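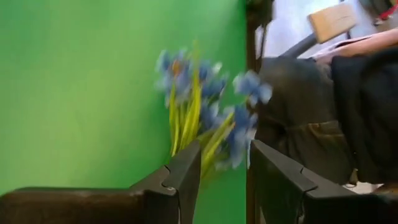

Blue artificial flowers on the green table at Skoltine.

3 min read

I went along to the Skoltine hall on a grey September morning expecting to stay for ten minutes and a cup of tea, and I came home just before two with glitter on my sleeves and a strong opinion about fake delphiniums. The silk flower sort-out is back! If you missed it last year (I did, I was moving house), it's the day when all the artificial flowers used for the summer street displays come out of their boxes and get put into bunches again, ready for the winter windows.

There were 676 stems to get through this time. I know that because Zdeňka Krajčí had written it in marker on the lid of the first box, and then underlined it, I think as a warning. She has run the sort-out since it was held in the back of the old Zirnell shop, and she has firm views on how a bunch should be made. Tall leaves go in first. Then the pale flowers, then the darker ones, and you turn the whole thing in your hand as you go so it doesn't end up with a flat side. Mine had a flat side. She took it apart very kindly and handed it back to me in pieces.

Blue is the colour this winter, after two years of red and gold, and I'm all for it. The blues are a proper mix too, from a washed-out, nearly white shade right up to a good strong mid-blue, and against those yellowy green stems they look far fresher than I'd expected. Put them down on a bright green table and they fairly sing. I had always thought of artificial flowers as the dusty things on top of my aunt's wardrobe, so I've had to take a few remarks back.

By the time I left we had 70 bunches finished and lined up in crates for collection. Most are going to the shops along Tichý Street, where they'll be hung above the doors, and a smaller lot is off to the reading room at Geveck, which asked for short ones that won't hide the clock. The shops pay a bit towards new stems each year and the faded ones get used at the back of the bunch, so very little is thrown out. Zdeňka showed me a sprig that has been going for eleven winters and I couldn't have picked it out from the others.

There's still plenty to do. The target is 87 bunches, and the last of them will be made up at the hall over the next couple of mornings, from half past nine. You don't need to bring anything, though a small pair of wire cutters would be handy if you own some, as there were only two pairs going round and I hogged one of them for most of the morning (sorry to the lady in the yellow cardigan). Children are fine with a grown-up. Parking is round the side, by the bottle bank.

The window displays go up at the end of the month. I'll be looking out for my one bunch, which I'm told is destined for the baker's.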